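Skaneo Round Tray Service
Tableware and serving equipment / Small-plate service / Round tray

Supplied by Rirov, Skoveldale
Availability: in stock, hire and purchase
Sold as: set or separate pieces

Overview

The Skaneo Round Tray Service is a small-plate tableware set built around a black round serving tray with a raised rim. It is used for tasting portions, side dishes, shared starters and breakfast service at the table. The plates are small and round, with a flat center and a shallow raised rim. The bowls are used for mixing, tossing and holding food before it is portioned, and can also go to the table.

The set is supplied to guest houses, cooking schools, office kitchens and private households. All pieces can be reordered one at a time. A piece bought later will match in shape. Small differences in shade between production runs are normal and are not treated as a defect.

What is in the set

Round serving tray, black, raised rim
Small round plate, pale yellow
Small round plates, light mint-blue, two per set
Large bowl, white, gloss finish
Bowl, yellow
Set card with loading layout and care instructions

Serving utensils, napkins and tray liners are not included. Rectangular trays are listed on a separate page.

Tray

The raised rim runs the full way around. It acts as a stop for pieces that shift while the tray is carried and holds back minor spills. It does not make the tray suitable for carrying liquids in open, shallow dishes. Soups and sauces should be carried in a deeper bowl placed at the center.

The surface is dark and slightly reflective. Crumbs and water marks show more readily on it than on a light tray, and it should be wiped between courses if it stays on the table. The tray has no handles. It is lifted by placing both hands under opposite sides, with the fingers flat and the thumbs resting on the rim.

Plates

Each plate takes a single portion of finger food or a sliced item. The flat center keeps longer pieces from rolling, and the rim gives enough height to pick the plate up without touching the food. The plates are not intended for cutting with a sharp knife.

The two colors can be used to separate portions. A common arrangement is to reserve the yellow plate for a portion prepared differently, such as one without an allergen, and use the mint-blue plates for the standard portion. Where this is done, the same color assignment should be kept for the whole service and written on the set card.

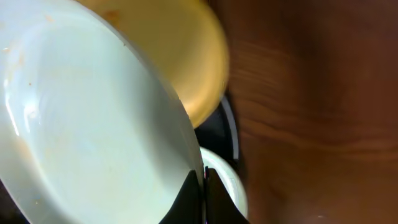
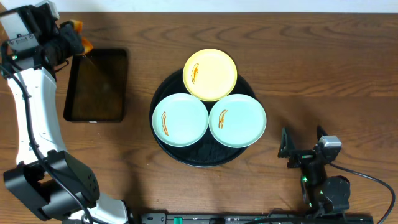

First: large white bowl and yellow bowl. Second: round tray loaded with three small plates.

Loading the tray

The standard layout is a triangle, one plate at the top and two side by side below it. In this arrangement the plates nearly touch. The tray is sized for a compact load, so the top plate may sit partly over the rim. This is acceptable for service at the table. For carrying between rooms, take one plate off or use a larger tray.

Place the lower pair first and center them on the tray. Add the top plate last. Unload in the opposite order. Removing one of the lower plates first moves the weight toward the other side, and a tray held on one hand will tip.

Food should be on the plates before the tray is lifted. Do not stack loaded plates. Portions should be placed well inside the plate rim if the tray will be carried on stairs or through swing doors.

Bowls

The large bowl has a broad, shallow interior and a thick, rounded lip. The shape suits salads, coated or tossed items, and dry ingredients that need to be turned over by hand or with a spoon. It is less suited to whisking thin liquids, which climb the shallow wall and spill. The white gloss surface shows food residue clearly, so a bowl that has been missed in washing is easy to spot at the drying rack.

The yellow bowl is used for a second preparation, for sauces or for holding cooked items until they are portioned. Do not use either bowl on a burner or under a broiler.

Stacking and storage

Empty bowls may be stacked up to three high on a level shelf, largest at the bottom. Put a cloth or paper separator between pieces for long storage or transport. Small plates are stacked by color, flat, away from the front edge of the shelf. Store the tray on its edge in a rack or flat with nothing on top. Heavy items left on the tray can mark the surface.

Care

Remove food residue promptly. Dried sauces and browned fats should be soaked in warm water with dish soap and wiped off with a soft sponge. Pay attention to the underside of the bowl lip and to the angle where the plate rim meets the flat center, where residue collects.

Do not use steel wool, scouring powder or oven cleaner on any piece. Wash the tray by hand and dry it with a cloth. Air drying leaves marks on the dark surface. Check plates and bowls for chips before each use, and take damaged pieces out of service. A chipped rim cannot be repaired and may not be used for food.

Table surfaces

The tray can be used on wood, laminate, stone or a tablecloth. On wood tables, wipe the underside of the tray before setting it down. Grit trapped under the tray will scratch a polished surface. Slide it as little as possible. A thin mat may be used on slick tabletops, provided it is smaller than the base of the tray and cannot be seen or caught from the side.

Hire conditions

Sets are hired out complete. The hire period starts at collection and ends when the set is checked in at the Skoveldale counter. Pieces should be returned scraped and rinsed. Final washing is included in the hire price. Missing or broken pieces are charged at the current separate price, with no handling fee.

Orders for the April catering season should be placed early. Mint-blue plates are the item most often short at that time, and we may offer a full set in yellow as a substitute after checking with the customer.

Spare parts and related items

Small round plate, pale yellow, single
Small round plate, light mint-blue, single or pair
Round serving tray, black, without plates
Large white bowl, single
Yellow bowl, single
Cloth separators, pack
Wanigasekara plate rack, upright, for small plates

Ordering and technical questions

Sales and hire: Frauke Sperling
Spare parts and returns: Tanvir Siriwardena
Dimension sheets and shelf planning: Miroslava Melnychuk

Dimension sheets are sent on request for each piece. State whether the set will be used on open shelves or in a closed cabinet, and whether trays will be carried between floors. Color samples can be viewed at the counter during opening hours and are not mailed.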